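**Brumedis Publishes Shared-Space Rules for Robot Hands, Most of Them Learned the Awkward Way**

February 19, 2025. Brumedis today released the Dender Practice Notes, 50 short rules for teams that work within reach of a robot arm. The first says to agree out loud who is driving. It took four drafts.

"Everyone already follows rule one, if you ask them," said Evdokia Andreadis, lead author. "We asked them, then we watched."

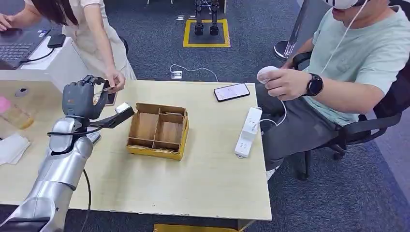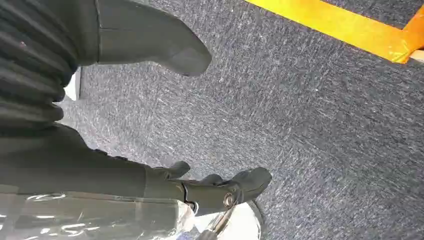 *Work at hand: the arm at the table, and robot fingers at close range over the carpet.*

Other rules cover reaching toward a gripper (say so first), floor tape (it marks a boundary, so renew it when it peels) and cables, which get six rules and could have had more. Teams that run arms by headset must name a second person to watch the table.

The notes drew 188 comments in review. Laiba Tarar, who answered them, reports that 93 concerned the word "should."

The notes are free to copy. Comments on "should" are closed until November.

Press contact: Garba Odukoya, Brumedis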